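Cream leather sofa, help me with the corner next to it
Rumwood Forums > Living Rooms > Show Us Your Space

dirceu_p
So we finally got the big cream leather sofa moved in and I am ridiculously happy with it!! Tufted back, ribbed seat cushions, a headrest cushion you can really sink into. We drove 71 miles to get it. My question is about the corner beside the armrest. Right now I've got a little round side table, a fruit basket on it, and a black floor lamp next to that. I love it but my brother-in-law says it looks like a dentist's waiting room. Opinions? 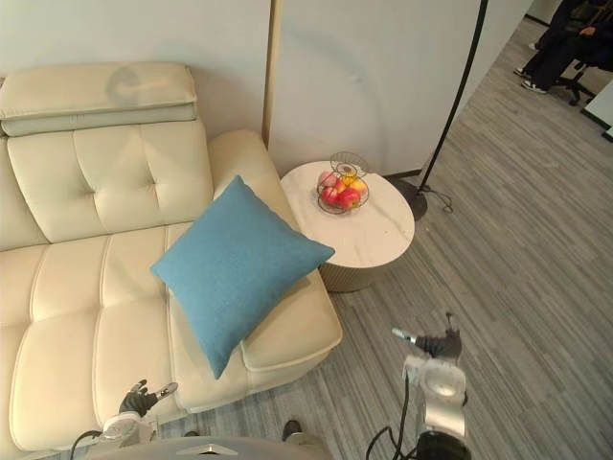
the corner in question, teal pillow on duty

HalaKaram
Oh I love this! The teal is exactly what that cream needed. Don't let anyone talk you into beige pillows. The ribbed base on the table picks up the ribbing on the seat too, did you do that on purpose?

dirceu_p
Hala, total accident, but I'm going to tell people I planned it.

Cleiton C
Going to disagree a little. Table's great, lamp's great, fruit basket is wrong for that spot. Fruit belongs in the kitchen. You'll have a drink in one hand and nowhere to set it down. Put the basket on the dining table and leave the marble top clear, maybe a coaster and that's it.

HalaKaram
Cleiton, no! The red fruit is the best thing in the whole corner. With a white top and a pale wall behind it you need something warm there. And people eat more fruit when it's next to the sofa, at least my kids do.

Cleiton C
Your kids and that cream leather are a scary combination, Hala.

lukian_tym
Longtime leather person here (mine's a Fusarthorpe, 12 years old and still going). Is that a faint gray mark on the headrest cushion? I'd look at that before worrying about the fruit. Damp cloth first, barely damp, and then if it's still there a tiny bit of Undent on a hidden spot to test. Wait overnight before you do the rest. Please don't scrub!

dirceu_p
Good eye Lukian, I hadn't even noticed it. Will try the damp cloth tonight. I spent the afternoon messing with the room again and I'm leaning toward keeping the basket, sorry Cleiton. What I can't settle is the pillow.
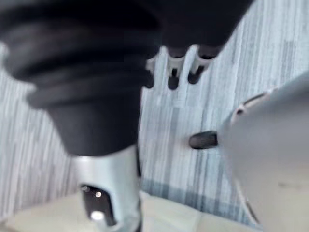

I've tried it flat against the back, I've tried it standing up on its point, and I keep going back to tilted on the armrest. One of you must have a rule for this. Also wondering if one is enough or if I should get a second, maybe in mustard?

Rogério M.
One is plenty on a tufted back. The dimples are the decoration, so why cover them up? If you do go for two, the Akanda felt ones come in a mustard that I have in my den and it's gorgeous with teal.

HalaKaram
Seconding mustard!!

Cleiton C
Fine, keep the fruit. But no second pillow. Rogério had it right in his first sentence and then ruined it.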